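Three Plates and an Alphabet
Speaker notes, Isla Carnegie
April 2, 2022

(Slides are sparse. Talk slowly. Water is on the left, don't gesture left.)

Opening

Good morning. I've been asked to speak about sorting, which tells you how the organizers felt about my other proposals.

My qualification is that I own a bag of foam letters. I bought it for a niece, who had a look inside and went back to the box it came in. I have been tidying the contents ever since. The bag says it is a complete alphabet. I have my doubts about the q.

So for the next stretch we're going to talk about how you put small loose things onto plates. If you came for the session on warehouse slotting, it's down the hall, and they have pastries.

(Pause for anyone leaving. Wave.)

Why plates

People ask why plates and why not bins. Bins have walls. Once a letter is in a bin you've stopped looking at it, and I think that's how most sorting goes wrong. The pile gets put somewhere deep and three weeks later someone discovers that the vowels have a sock in with them. A plate is rude about it. Everything you put there stays on show, including your mistakes.

Also I had plates. 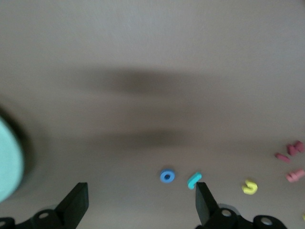
The other thing I like is the rim. A low rim is a suggestion. It says, please stay here if it suits you. Foam weighs next to nothing and a sneeze will move a lowercase i clear across a dining table, and the rim is usually just enough to stop it. Usually. I've chased a few.

(If they laugh, do the story about the ceiling fan. If they don't, skip it, it needs goodwill.)

The first decision

Before you touch anything, decide what the plates are for. I mean say it out loud, in front of whoever is helping. I've run this as a table exercise for staff groups, first at a place called Plesel and then at Navuvix, and the groups that struggle are the ones that start moving letters straight away. Six minutes in, one person is sorting by color, one is sorting by shape, and one is spelling their own name.

Your options, more or less:

By color. Everyone's first idea. Works beautifully until you meet the oranges. Is a salmony orange an orange or a pink? I have watched grown adults with pensions fall out over this.

By alphabet. First third, second third, last third. Very tidy on paper. In practice everyone hums the song under their breath to find out where r goes, and the room sounds like a nursery with a head cold.

Vowels and consonants. Lopsided. One plate is having a party and one has hardly anything on it. And then there's y, which I'll come back to.

By whether it has a hole. My favorite. The e has a hole, the p has a hole, the v and the t don't. Nobody ever suggests it, and it's the fastest of the lot when they try.

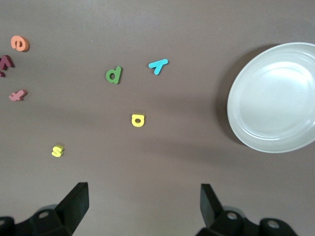

Now, the trouble with lowercase. I'd like a show of hands from anyone who has ever confused b, d, p and q.

(Wait. Put own hand up.)

With foam cutouts you can't even be sure which of the four you're holding, as the thing can be turned over. A p flipped on its face is a q. Turn the p halfway around and it's a d. So a bag of lowercase foam letters contains fewer facts than you paid for. When I asked the De Smet people how they handled it, at a workshop in December, their answer was to put all four on the same plate and go to lunch. I've adopted that as policy.

The n and the u have the same arrangement between themselves. We don't have time for the n and the u.

How to spread them out

Please don't pour. I know it's satisfying. Poured foam lands in a heap with its elbows in each other, and you spend the first half of the job undoing your own entrance. Scatter by the handful, a bit at a time, toward the middle of the table. Leave a finger's width between pieces where you can. Plates go out toward the edges so you aren't reaching over one to get to another.

A plain surface helps more than you'd expect. I used to do this on a patterned tablecloth, with cherries on it, and spent an entire afternoon trying to pick up a cherry. Brown is good. Brown has no opinions, and every letter shows up on it, apart from the very dark maroon ones, which sulk.

(Check time. Should be about halfway. If over, drop the Stoveo bit.)

The setup, in order

1. Clear the table. All of it. The mug too.

2. Lay the covering flat and smooth it from the middle outward. There will be creases at the back. There are always creases at the back, and you may stop caring about them now.

3. Put the plates down before the letters. Three plates in different colors, well apart, with one near the front where it's easy to get at. Keep them empty until everyone has agreed on the rule.

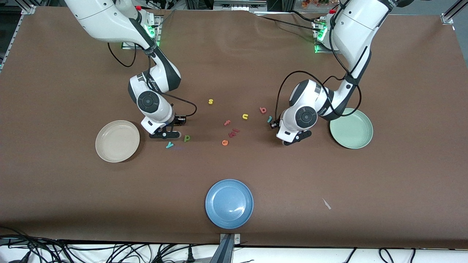

4. Scatter the letters across the middle. Handfuls, as discussed.

5. Say the rule again. Someone has already forgotten it, and in my experience it's me.

6. One letter at a time, from the outside of the cluster inward. Picking from the middle drags the neighbors along.

The Stoveo bit

I did this once with a team at Stoveo who were very proud of their stockroom. They had 589 labeled drawers. I gave them a handful of letters and three plates, and they asked if they could have a fourth plate for "miscellaneous."

(Let that sit.)

No. No, you can't. The fourth plate is where it all ends up. I've got one at home, it's called the kitchen drawer, and there are over 82 things in it, of which I could name the scissors. 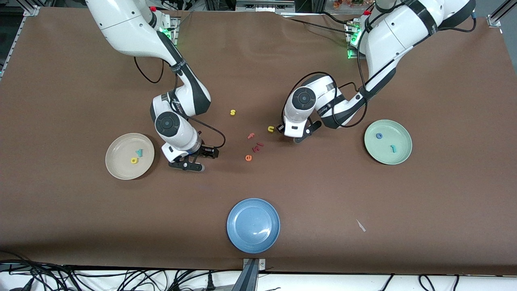
Back to y, as promised. Sometimes a vowel, sometimes a consonant, and always the last letter on the table, because everyone has been politely working around it. You need a ruling before you start. It doesn't matter which way you rule. I alternate, depending on who's annoyed me.

The same goes for anything in your own house or office that belongs in two places. Batteries. Tape. The good pen. Pick a plate, put it down, and when somebody objects, tell them there was a meeting.

Questions

Likely ones:

Does it scale? Somebody will ask about 2000 pieces. Answer: get more tables, or fewer pieces.

Where did I get the letters? See niece.

Is the q really missing? Possibly it's a p.

(Thank the organizers. Collect the plates before leaving, the last venue kept one.)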